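Skindholm Gallery: Learning to Grasp in Simulation

Welcome to our little gallery, and thank you for stopping by! Jinfeng Zou and I have spent most of the spring on one question, namely how well a grasping policy copes with thin, flat things when it has trained only on chunky ones (mugs, blocks, that sort of thing). Every trial runs in simulation, 100 for each pair of objects, and we shuffle the layout between trials so the arm can't simply memorize a table. 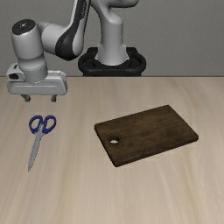 Scissors and cutting board, with the open gripper over the blue handles' side of the table.

Flat objects are still our hardest group, I'm afraid, though lowering the approach speed in May helped more than either of us had dared to hope. Lena Walczak is now rerunning all 12 pairs with the slower setting, and we'll add her renders as they come in, most likely on a Friday.

Ida Rothe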